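Print | E-mail

Brisen open day: simulation before hardware

9/4/18 – Hsiu-ying Tam runs the simulation group at Brisen. At the open day she demonstrated a kitchen task with an arm, a tray and a toaster oven, all of it rendered.

"We start with pick and place," she said. "The eggplant is easy to find. The mushroom is small, and the approach angle matters more."

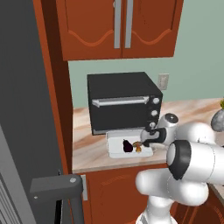 Tam said the group has logged 3,727 trials since July, in 177 kitchen layouts. Contact with the tray rim remains the most common fault. "We model friction crudely – that is the next job."

Asked when the software would run on a physical arm, she declined to give a date. Visitors could try the controls for 60 seconds each.

Print | E-mail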